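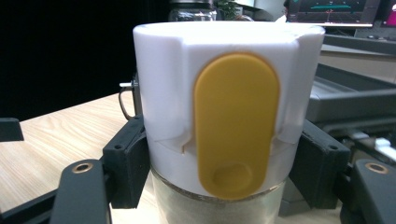

Latch-Lid Jars: Care and Storage Notes

The dry-goods shelves at Masilela are being moved over to glass jars with white latch lids, the type with the yellow tab on the front. Several members have asked how the lids should be cleaned and when a seal should be replaced. The notes below were compiled by Wyn Owen and checked by Gwion Hopkin against the jars already in use in the pantry.

Opening and closing

Seat the lid squarely on the jar before touching the tab. A lid that is tilted will often latch on one side and leave a gap on the other, and the gap is hard to see once the jar is on a shelf. Press down on the rim with a flat palm, then work the tab with the thumb at the round dimple near its lower end. Do not pry it with a spoon or knife. Two tabs were returned in October with tool marks along the raised border, and both had lost tension.

Lift a full jar by the glass. The latch is a closure and should not be used as a handle.

Cleaning

Wash lids by hand in warm water with a small amount of dish soap. The groove that runs around the lid collects flour and fine sugar, as do the angled recesses beside the tab. A soft toothbrush reaches both. Stand lids on edge to drain, then leave them on the rack overnight. Trí Lò weighed a lid straight off the towel and again the next morning and found 3 grams of water still held in it — enough to cake the top layer of powdered milk.

Keep lids out of the dishwasher. The glass may go in on the lower rack.

Seals

Check the seal whenever a jar is emptied. Replace it if it is flattened, cracked or sticky to the touch. Spare seals are in the Linditz drawer, bagged in lots of 50. Plain vegetable soap is sufficient for cleaning them; oil and petroleum jelly cause swelling and should not be used.

What goes in them

Rice, lentils, oats, flour, pasta, sugar and loose tea are all suitable. Leave roughly an inch of space below the lid so that the contents do not foul the seal. Brown rice and nuts should be dated and used within 5 months. Ferments and anything still warm from the oven belong in the vented crocks on the bottom shelf.

Labels go on the glass, below the lid. Adhesive on the lid plastic is slow to remove and holds dust.

Remaining stock

There are 22 jars left to assign. Requests go to Berwyn Yorath, with the shelf number and the intended contents. Worn tabs can be left in the tray by the scale, and Ehsan Qureshi will order replacements with the next Plirnov delivery.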